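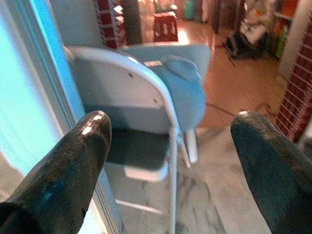 A folding chair, as the gripper meets it. You would be at the controls.

Search jobs Keyword or place Go

Robot demonstrators, part-time, Tanari project
Cimo, Fanley site

We are looking for two patient people to show a robot how to do things around a room. It has two fingers and a camera at the wrist, and it knows as much about chairs as you did at the age of nine months. Your job is to bring it on a bit.

The work

You drive the arm by remote control, or on some days take hold of it and move it through the task by hand, while we record what it does. Then you put everything back and do it again. A good demonstration of the chair task lasts less than a minute. We need 600 of them that we can use, and we are very picky about the word "use".

The present list of tasks includes taking a cloth off a chair back, putting it on again, folding the chair, unfolding the chair, and carrying light things from one end of the room to the other. The cloth is harder than it sounds. Auður Kjærgaard, who leads the sessions, has been at it since the spring and still speaks to it sharply.

Most of your day is spent looking through the wrist camera, so you see the two fingers, whatever is between them, and not a great deal else. People who have parked a van in a narrow street tend to take to this quickly. People who play a lot of video games also do well, though they usually have to be asked to slow down. The robot copies what you do, including the flourishes.

You will also be asked to fail on purpose now and then, so that we can record how to get out of trouble. Most new starters find they can supply this material without being asked.

What we want from you

Steady hands and a fair amount of patience. You should be able to do a dull thing carefully at four in the afternoon. You need reasonable eyesight (glasses are fine) and enough written English to leave a note such as "cloth slipped, tried again from left". Left-handed applicants are very welcome, as our recordings lean heavily to the right.

No degree needed, and no robot experience. If you have some, please mention it, but be ready to unlearn the bits Svend Hviid disagrees with. Svend checks the recordings and has views on elbows.

What you get

Four-hour shifts, mornings from 8.30 or afternoons from 1.30, with a proper break in the middle. Training is paid at the full rate from the first hour. The first contract runs from November to the end of February and may be extended if the robot turns out to be a slow learner, which is where we would put our money. Tea and coffee are free. The biscuits are subject to local politics.

The room has hard floors and can be bright by the glass, so bring sensible shoes and whatever you like to wear against glare. Operators can sit or stand at the controls. Tell us if you need the set-up changed and we will change it.

How to apply

Send us a page about yourself, with the reference 679 at the top, care of Amândio Peixoto at the Fanley front desk. Skip the covering letter. Tell us instead about something fiddly you once taught another person to do, and how it went. Disasters are fine.

Those we like the sound of will be asked in for a trial lasting two hours, paid, with Auður at your side and the chair in front of you. We do not score the trial on speed. We do look at what you do after dropping something.

We answer everyone, usually within a fortnight.

This site uses cookies to remember your search. Accept all Manage settings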